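Ticket 3013: Pipe clamp order, what goes with what
Opened by: Nouhaila Ezzat
Assigned to: Remzi Demirtaş
Product: Ritier half-round pipe clamp, white
Status: waiting on customer

Nouhaila Ezzat wrote:

Hello, and thank you for picking this up so quickly! I'm putting in a new water line for the wash sink in our pottery room, and I ordered the clamps and a small gate valve from you together, on order 533. The valve is lovely and I have no complaint about it at all. My trouble is with the white clamps. I was expecting a full ring that closes around the pipe, and what I have is a curved piece with a tab at each end, and I can't work out whether the other half is missing or whether this is all there is. The leaflet has two drawings on it and they don't seem to agree with each other. My neighbor Primo Greco thinks the curve is meant to hold the pipe straight against the wall, but he also said he'd ask first, so I'm asking.

The valve and the white clamp are on the white table. 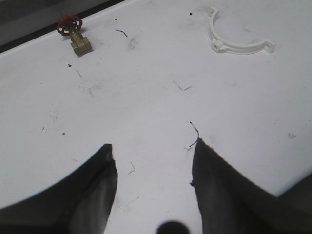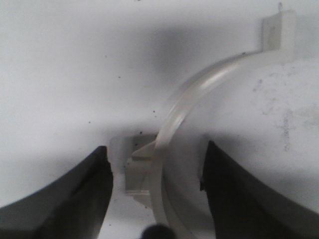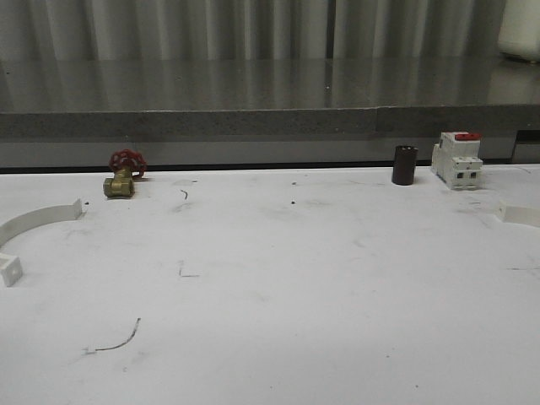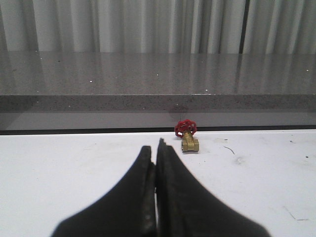
I haven't drilled anything yet, because the wall is tiled and I would much prefer to make only the holes I need. The run is 600 mm from the stop tap to the sink, if that helps. No hurry on my side, the old sink still works, it's just slow and a bit of a trek down the hall with a bucket.

Remzi Demirtaş replied:

Hi Nouhaila, thanks for such a careful message, it makes my job a good deal easier. You aren't missing a half. The Ritier clamp comes as one arc and the wall does the work of the other side, so your neighbor has it right. The second drawing on the leaflet belongs to the Unine closed ring, and the two share one sheet, which has caught out plenty of people before you (me included, my first month here).

Before you drill, could you try these for me?

1. Hold the arc over the pipe with both tabs toward the wall. They should reach the tile without you having to push hard.
2. If they stop short, write down the outside diameter of the pipe and send it over. You may need the next size up.
3. Put a clamp on either side of the valve, so the pipe doesn't twist when you turn the wheel. For your run, 2 clamps is plenty.

Please leave the screws for last. I've asked Dexter Mangubat in the warehouse to hold the larger size for you in case step 2 applies.

Nouhaila Ezzat wrote:

Oh, that is a relief. I'll try it on the pipe tonight once the evening class has cleared out, and I'll measure either way.

Remzi Demirtaş, 13/06/2024:

Setting this to waiting. Leaflet wording passed to Rafferty Crenshaw for the next print.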